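Home › Opinion › Automation › Archive › Contact

The stop that counted as a success

Last November a robot arm at Runby, the shared test kitchen where I rent bench time, pushed a dinner plate into a dish rack until the plate broke. The arm kept pushing for 6 seconds after that. Then it opened its gripper, backed away, and logged the job as complete.

No one was hurt. The person working at the next sink had stepped out to take a call. I mention it because the incident report says "no injury" in its first line, and I think that line did a lot of work. Once it was written, the rest of the report was read as a story about a plate.

I don't think it was about a plate. The robot had a force limit, the limit was set correctly, and the limit was reached. What should have followed was a stop and a call for a person. The control software, a package named Lại, treated the same signal in two ways depending on what the arm was doing. If the arm was moving between places, high force meant a collision. If the arm was putting something down, high force meant the thing had arrived. So when the plate jammed against a slat, the arm took the resistance as good news.

People who build these systems will say this is normal, and they are right. You can't put a plate in a rack without touching the rack. Contact has to be allowed somewhere. My complaint is with how wide the allowance was. The setting for "arrived" had no upper bound at all during the last part of the motion. The earlier stop had been switched off there to get rid of false alarms.

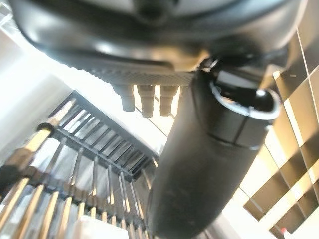 Dish racks are a hard case, and I want to be fair about that. The gaps are narrow, the parts shine, and a machine that depends on cameras near its gripper will often have its view blocked by its own body at the moment it most needs to see. Strong light from behind makes it worse. A person in the same position would feel the plate catch, pull back an inch, and try again without thinking about it. The robot could have been told to do that too. Pulling back and trying again costs time, and the project was being judged on plates per hour.

Zusinier, the company that put the arm in, had run 3,000 placements before handing it over. That figure was in the sales material and it came up again in the meeting after the incident. I asked how a good placement had been defined. It was defined by the log. The log said complete when the gripper opened after contact. By that measure the broken plate would have been one more good placement, and I have no way to know how many chipped rims or bent rods are in the earlier total. Neither do they, as they told me when I asked a second time.

This is the part I would like other small kitchens and workshops to take seriously. A test count means very little if the machine is grading itself with the same signal that can fail. Someone has to look at the dishes. It is dull work and it doesn't need an engineer. When we finally did it at Runby, we went through the shelf of plates the arm had handled that month and pulled 14 with fresh chips. Some of those may have been chipped by people. We had never kept a record of that either, and I count it as our own failure.

The fix took an afternoon. There is now an upper limit on force during placement, and going over it stops the arm and turns on a light. The log has a separate entry for "contact, not confirmed." The arm stops more often than it used to, and there have been complaints about this from people who share the room. I have been one of the people walking over to clear it with wet hands, so I understand the complaints.

I would still keep it this way. There is talk of moving to a newer controller from Nuvik, which is supposed to tell a jam from a proper seat by the shape of the force reading. It may well do that. I would want to see it fail on purpose first, with old plates, a bent rack, and the person who wrote the settings standing next to it. I would also want the agreement to say who is allowed to turn off a stop, and where that gets written down. At Runby the change that caused all this was made by someone with good reasons, and it was recorded only in a comment inside a settings file that none of us in the kitchen had ever opened.

Last updated: November

Related
Who reads the incident log?
False alarms and the people who silence them
Renting a robot by the month: what the contract leaves out
A shared kitchen is a workplace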